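**Gripper trial check-in, 30 January 2024**

Chair: Dulce Zepeda
Also at the table: Benitz (pads and linkage), Skurkley (controller)
Minutes: D.Z.

**1. Last meeting's minutes**
Accepted with one fix. "Ready for customers" now reads "ready for more testing."

**2. Hand-held gripper, Benitz pads**
The log stands at 1,494 grasps since the pads were fitted. Benitz reported 167 drops and called that a good number. The chair asked what it was good compared to. There is no matching run on the Flallero pads, so the question stays open.

Benitz said the round pump head was picked as the hard case: smooth, no corners, easy to twist. The chair doubts it is very hard. Two flat pads on straight sides is close to the best grip anyone could ask for, and a full bottle has not been tried.
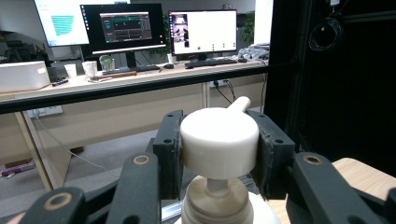 *Item 2: pads closed on the pump head, spout toward the back right.*

The chair noted that a still like this tells us the pads can reach both sides of the cap. It says nothing about slip. Benitz agreed to stop using stills in the weekly report as proof of hold.

The right pad sits at a slight angle. Benitz thinks that is normal play in the linkage. Skurkley thinks a screw. Not settled.

**3. Controller**
Skurkley wants to move to the Carhuamaca board, which the seller says closes faster. The chair asked who had complained about closing speed. No names were given. Purchase refused for now; a loaner is fine if it costs us nothing.

**4. Actions**
- Benitz: same objects, Flallero pads, same operator, before anyone says "better" again.
- Benitz: full bottle, 3 people, no practice tries.
- Skurkley: check the right pad screws and write down what was found.
- Zepeda: ask for the loaner board in writing.

Next meeting in March, date to follow.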